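Plush Toy Cleaning and Storage: Frequently Asked Questions

Fumton Textile Care
Maintained by Seo-ah Baek. Technical review by Si-eun Kwon.

General

Which items does this page cover?
Stuffed toys with a fabric outer shell and a synthetic fill. It does not cover mohair bears, toys filled with straw or sawdust, or toys with a sound module that cannot be removed. Those are handled under the Jeon service and need a separate intake form.

How do I find out what the fill is?
Read the sewn-in label. Polyester fiberfill is the most common. Polyethylene pellets are often used in the feet and seat for weight. Foam crumb feels springy and slightly grainy when squeezed. If the label is missing, treat the toy as foam-filled and surface clean only.

How often should a toy be cleaned?
Toys that are slept with: once a month. Toys on a shelf: twice a year, plus dusting. Cleaning more often than this wears the pile and weakens the seams.

Washing

Can I use a washing machine?
Yes, if the label allows it and every seam is closed. Put the toy in a zippered mesh bag. Use cold water, the gentle cycle and the lowest spin setting. Front-loading machines are preferred. In a top loader with a center agitator, the bag can wrap around the post and pull a limb off.

What detergent should I use?
A liquid detergent without bleach or optical brighteners. Use half the amount printed on the cap for a small load. Powder can remain in the fill after rinsing and leave the toy stiff. Do not use fabric softener. It coats the pile and attracts dust.

How do I test for color bleed?
Dampen a white cotton cloth with cold water and a drop of detergent. Press it against a hidden area for one minute. If color transfers, do not immerse the toy. Reds, dark blues and bright pinks should be tested every time, including on toys that have been washed before.

How do I surface clean?
1. Vacuum with a brush attachment on low suction.
2. Mix one teaspoon of detergent into two cups of cold water and whip it to a foam.
3. Apply the foam only, not the liquid, with a soft brush.
4. Wipe with a damp cloth, following the direction of the pile.
5. Blot with a dry towel and air dry.

Can I use the dryer?
Air drying is recommended. Polyester pile can melt or mat on a high heat setting, and the damage is permanent. If you use a dryer, select no heat and stop every 11 minutes to reshape the toy by hand.

How do I know the inside is dry?
Weigh the toy before washing and again during drying. When it is back to its starting weight, it is dry. A kitchen scale is accurate enough. A toy that feels dry on the outside can still hold water at the center, and mildew will start there.

Odor and pests

Does freezing kill dust mites?
Freezing kills mites but does not remove them or their waste. Seal the toy in a plastic bag, freeze it for 24 hours, thaw it in the bag, then wash or vacuum it.

The toy smells of smoke. What works?
Place it in a lidded bin with an open dish of baking soda for one week. Change the baking soda halfway through. Repeat if needed. Sprays cover the smell for a short time and leave residue.

Faces and attached parts

How are sewn and patched faces cleaned?
Embroidered thread can be cleaned along with the surrounding fabric. Fabric patches need more care: brush outward from the middle of the patch, never against its edge, and do not soak. If an edge has lifted, repair it first. Felt patches may shrink in warm water.

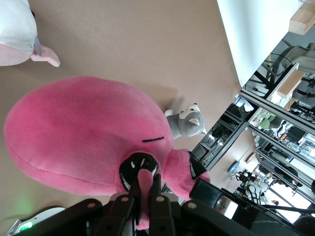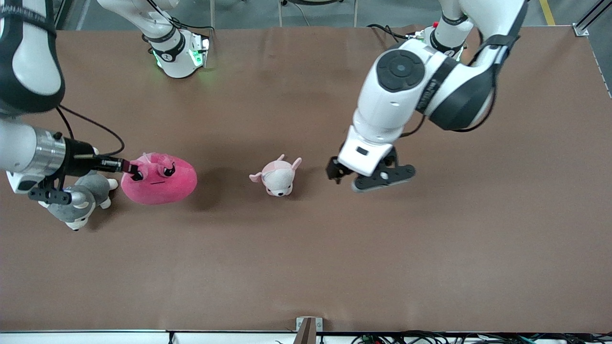
Storage

What container should I use?
A cotton bag or a rigid bin with a loose lid. Do not use vacuum bags for more than a few weeks. Fiberfill that stays compressed loses loft and may not recover.

What conditions are suitable?
A dark interior closet with steady humidity. Attics are too hot, and basements are too damp. Keep toys off bare wood shelves, which can stain light fabric over time. Line the shelf with acid-free paper.

Service and orders

How large is the Fumton bin?
The Zulora bin holds 3000 cubic inches. The large version holds 4000.

Where do I find replacement mesh bags?
Order part 2476 from the Gikano catalog. The zipper pull tucks under an elastic cover so that it does not snag the pile.

Do you repair seams?
Yes. Open seams are closed by hand with ladder stitch in polyester thread. Send the toy unwashed. Intake closes in October and reopens after the holidays.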